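Nerker Robotics - Open Day - Call for Participants

Posted 29/08/2020 by Tahira Qureshi, visitor program

People wanted for our open day at the Pennington building. Paid, one day, lunch included. No robot experience needed, no degree needed. Applications by email, see bottom.

Short version: we have a two-armed robot working at a table. Visitors come through in groups. Each group gets a demo, then a go at it themselves. We need people to be the first hands on the table, and people to look after the groups. Doing this in-house in July nearly finished us off, so this time we are asking outside.

What we are looking for

Table partners (12 places). You stand across from the robot, put things down, take things away, hand things over when the operator calls it. Everyday objects, nothing heavy. You do this while people watch and ask questions over your shoulder. Steady hands, patience, OK with doing the same thing again and again with a slightly different hat on.

Group hosts (2 places). Meet the group at the door, walk them up, keep them behind the tape, keep time. Loud voice a plus. If you have done museum or school tour work please say so in your email, it goes to the top of the pile.

Both roles get the same pay. Rate is in the reply we send out, it's a flat day rate, paid by bank transfer within two weeks. Travel inside the Rostow bus zone paid back if you keep your ticket.

How the day runs

Doors for crew at 8. Safety talk first, everybody, including people who have worked with us before. No talk, no floor. Then a practice run with the operators, then coffee, then first group.

Each demo is 24 minutes. Operator drives both arms, table partner sets out the objects, robot picks and places. After that two or three visitors swap in and try handing something over. Then reset the table and go again. Lunch is a proper break, we stop the arms and everybody leaves the room.
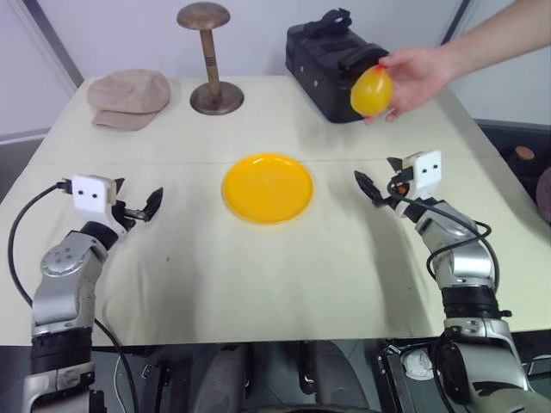 Most of the job is the setting out. The operator reads a card, you put the thing where the card says, you get your hand back out, you say "clear" so the operator can hear it. Arms don't move untill you say it. After the first few rounds you won't think about it, which is when we start reminding you.

Objects change between rounds. Some are easy, some we picked because they give the grippers trouble. If something gets dropped leave it on the floor till the operator calls a stop. Please don't dive for it. We've had divers.

Visitors will ask if it's going to take somebody's job, how much it costs, and whether it can fold laundry. You don't have to answer any of that. Send them to the Manano desk by the stairs, they are co-hosting and they have people for it.

You should be

- 18 or over on the day
- fine standing most of the day (stools available, just ask, we can also do a seated setup at the table)
- able to follow spoken instructions in English in a noisy room
- OK with being filmed from the chest down. Hands and arms mainly. Recordings are kept for operator training
- free for the practice session the evening before, one hour, also paid

Left handed people please apply, we are short. Same for anybody with small hands or very big hands.

Clothes: sleeves that push up and stay up. No rings, bracelets, watches, lanyards or long scarves at the table. Long hair tied back. Closed shoes. We have lockers, bring your own padlock.

Masks on indoors for everybody, crew and visitors. Group size is capped because of it. Hand gel at the door and objects wiped down between groups, table partners do the wiping. If you feel ill the morning of, stay home and text us, you still get paid for the practice session.

Getting here

Pennington building, side entrance, bus 41 stops right outside. Parking is bad. Bikes can go in the yard. There is a step at the side door but the front is level, tell us and we will have it unlocked for you. Elevator works.

To apply

Email Tahira Qureshi at the visitor program address on our contact page, subject line OPEN DAY. Put in:

- your name and a phone number we can text
- table partner, group host, or either
- left or right handed
- anything we should know about access, food, allergies
- one or two lines on why you want to do it. Really one or two, no cover letters please

No resume needed for table partner. Hosts, a short one is fine.

We reply to everyone, yes or no. Places go as the good emails come in so dont sit on it. If you applied in July and didn't get a spot, apply again, we no longer have the old list.

Just want to come and watch? Visitor tickets are free and booked on a seperate page, look under Visits. Crew can bring one guest to the last group of the day, give us the name at the practice session.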